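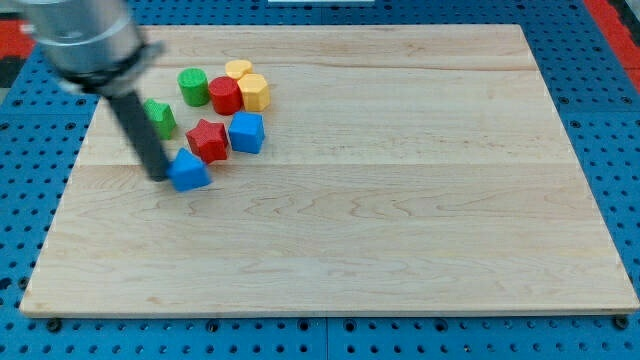
I've been through three bottles of board oil this winter, so when my neighbour Baltazar Ayala wouldn't shut up about the Holovko hard wax finish I caved and bought a tin. It wasn't cheap (we're talking restaurant-meal money for a tin you could lose in a coat pocket), but I'd just pulled an old maple board out of Mum's garage and it was so parched I figured it'd be a fair test.

First thing, the lid. Whoever designed it has never had greasy hands! I ended up going at it with a butter knife and bending the rim, and it hasn't sealed properly since. I keep mine in a zip bag now, which works fine but looks a bit sad on the shelf next to the Plakaveck oil in its nice glass bottle.

The wax itself is lovely, though. It goes on firm, more like shoe polish than the soft stuff I'm used to, and smells faintly of orange. You rub it in with a rag, leave it 15 minutes, then buff. The tin says 5 minutes, but I tried that on the first coat and got smears all over that took ages to work out. Two coats did the face of the board and a third went on the end grain, which drank it up like you wouldn't believe.

The colour shift is what sold me. Plakaveck always takes pale timber a bit yellow, kind of like old piano keys, and I'd stopped noticing until I had the two side by side on the bench. Holovko leaves maple pretty much the colour it started, just a touch deeper, and the grain really comes up. Water still beads on mine after almost 18 washes. With the oil I'd be topping up well before that.

Grumbles, apart from the lid: it's hard work in the cold. I did my second board in August with the shed door open and the wax just crumbled and sat there. Ten minutes on top of the hot water service fixed it. Also, don't bother with the little applicator pad they tuck in the box, it sheds fluff. An old cotton t-shirt is miles better.

I did a rolling pin and a couple of Tada spoons as well while I had the rag out, and they've come up beautifully, though the spoons dulled again after a week or so in the sink. Fair enough, they cop a hiding in our house.

Would I buy it again? Yep, for boards and anything flat. For spoons I'll stick with the cheap oil. Baltazar wants me to try the Midik paste next and he's dropping some over on Thursday, so I'll add a note once I've given it a go on the bread board.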